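Budget for the room as well as the robot

Most of the budget requests I read for cleaning robots have one large number at the top and very little under it. The large number is the machine. Then comes a delivery charge, perhaps a service contract, and a total. The people who sign these things off tend to like them because they are short.

I have spent a good part of my working life buying equipment for small hotels and guest houses, and I think a short request for a two-armed robot is a bad sign. A washing machine can be bought that way. It goes where the old one stood, and it is joined to the same pipes. A robot that is meant to work in bathrooms has to deal with every bathroom you own, and they were never built to match.

At Dukura we looked at two offers, one from Caseck and one from Vanags. Both sellers sent good paperwork on the arms, the battery and the warranty. Neither asked for a floor plan until we offered one. The Caseck machine was 3000 cheaper, and for a while that was the whole conversation. I would have been happier if someone had first asked how wide the bathroom doors were.

Bathrooms are small and full of edges. A quarter-circle shower saves space for the guest and gives a machine a curved piece of glass to work round. The tray has a lip. The bin goes into whatever corner is left. Towels end up on the floor, and a towel on a tiled floor is a different job from a towel on a rail. 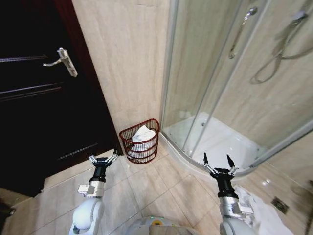

Both grippers open in a tiled bathroom, with the bin by the door frame and a white cloth on the floor by the shower.

Look at how little of that is covered by the purchase price. Someone has to decide whether the cloth goes to laundry or gets used for a wipe-down. Someone has to decide whether the bin stays in its corner, and whether the liner is changed by the machine or by the person on shift. These are staff hours, and they belong in the budget before the order goes in. If they are left out they still get spent, usually from the housekeeping line, and the housekeeping manager is then asked to explain the overspend.

My own rule is to ask for four lines. The first is the machine. The second is the rooms: door closers, bins, hooks, anything you would change so that one bathroom is more like the next. The third is staff time for setting up and for standing by. The fourth is spare parts, with gripper fingers priced separately, and you should get that price in writing before you sign.

Software is harder to place. We were quoted 813 a year for Sultunix, the scheduling package, and it was listed as optional. I put it under the machine, as we had no other way to tell the thing which rooms were free. An option you can't work without is part of the price.

I would also rent before buying. Sellers don't always like this and the monthly rate looks poor next to the purchase price. Pay it anyway, for long enough to include a busy period. A trial that ends before July tells a seaside hotel very little. Run it in your worst bathroom, too, and leave the demonstration suite for guests.

None of this is an argument against buying. I expect we will buy one. I would just like the request to be two pages long when it reaches me, with the second page about the rooms.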